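The Bottom Drawer

Doina Angelovski gave herself until noon to clear her aunt's sewing room. The new tenants were coming in November, and Ayman Fakhoury from the rental office had already called to ask about the keys.

Most of it was easy. The fabric went into bags for the church on Hultell Street. The sewing machine went to Kumiko Koyama downstairs, who had borrowed it so often that she kept her own needles in the lid. The patterns Doina put in the recycling, and then took out again, and then put back.

That left the drawers. It was a small plastic unit, white with dark see-through fronts, the sort you buy for a bathroom. Her aunt had kept it at her elbow for as long as Doina could remember. The top drawer was thread. The middle one was zippers, hooks and a tin of chalk. The bottom one was buttons, and as a child Doina had been allowed to play with them if she washed her hands first.

She did the thread and the zippers quickly. Then she sat on the floor with the bottom drawer in her lap and a bread bag to tip the buttons into.

Under the buttons was an envelope from the Jurer Savings Bank. It had been folded in half and it held 3000 dollars, mostly in fifties, and a slip of paper in her aunt's square handwriting. "For Kimie," it said. "Coat."

Doina did not know anyone called Kimie. She put the envelope on the windowsill and picked out the buttons that had rolled under the radiator. Then she wiped the drawer with a damp cloth, slid it back in, and carried the whole unit out to the white table.

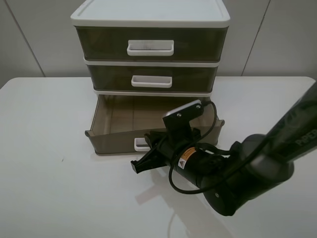
The bottom drawer, with the buttons gone.

She went down to ask Kumiko, who was already oiling the machine on a sheet of newspaper.

"Kimie Mizuno," Kumiko said. "She had the alterations shop on Brornavent Road. Your aunt worked for her before you were born."

"What about a coat?"

Kumiko put the oil can down. There had been a coat, she said, a good wool one that a customer had left to be relined. Doina's aunt had scorched it with the iron, right across the back. Mrs. Mizuno paid for it and never took a cent out of her wages. That was more than 40 years ago.

"It can't have cost this much," Doina said.

"No. I suppose she kept adding to it."

"Why didn't she just hand it over?"

"She tried once, with the first part of it. Kimie wouldn't open the door." Kumiko wiped her fingers on the newspaper. "They were both like that."

Mrs. Mizuno had died the winter before last, but she had a nephew, Riku Nomura, who still ran the shop. Kumiko wrote the address on the back of a pattern envelope.

Doina went back up for her jacket. The bread bag of buttons was on the chair, and she stood there a minute with it in her hand. Then she opened the bottom drawer again, poured the buttons in and pushed it shut. She put the envelope in her inside pocket - the one with the zipper - and called Ayman Fakhoury to say she would be late with the keys.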